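Bedding Gallery — Tarkell Guest Rooms
Updated 2021-04-17

Notes on bed making at the Tarkell guest rooms. Off-white duvets are standard. Colored cloths are kept separately and listed by item number.

Item 3383, periwinkle blue, long. Laid diagonally over the lower half of the duvet, then pulled out between two opposite corners.

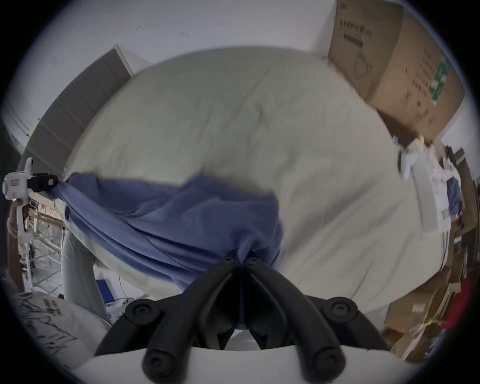
Folds bunched at one end are opened before the cloth is smoothed. Creases in the duvet are worked toward the sides by hand, starting at the center.

Spare cloths are stored flat, five to a shelf. The Stendia list will be added in June.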